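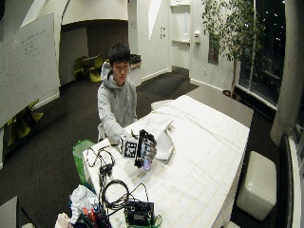 Eine kleine Flasche, ein zerknülltes Tuch und ein Tisch mit gesteppter Decke.

Wandum für Kinder > Wissen > Stoffe und Fasern

Warum ist eine Steppdecke so schön weich?

Streich mal mit der Hand über eine gesteppte Decke! Spürst du die feinen Rillen? Das sind Nähte, und die haben eine richtig wichtige Aufgabe. Eine Steppdecke ist nämlich wie ein Butterbrot gebaut: oben Stoff, unten Stoff und dazwischen eine flauschige Füllung, das Vlies. Ohne die Nähte würde das Vlies beim Waschen verrutschen und Klumpen bilden. In einer großen Decke können fast 2000 Stiche stecken – toll, oder?

Auf dem Tisch macht so eine Decke noch etwas Praktisches. Stellst du eine Flasche darauf ab, klappert es kaum, weil das weiche Polster den Stoß schluckt. Ein dünnes Tuch kann das nicht so gut. Dafür kannst du es zusammenknüllen, und es bleibt sogar ein kleiner Stoffberg mit Gipfel stehen!

Probier es aus: Leg 18 Zentimeter Stoff glatt hin und schieb ihn von beiden Seiten zusammen. Wie hoch wird dein Berg?

Text: Mirjam Plattner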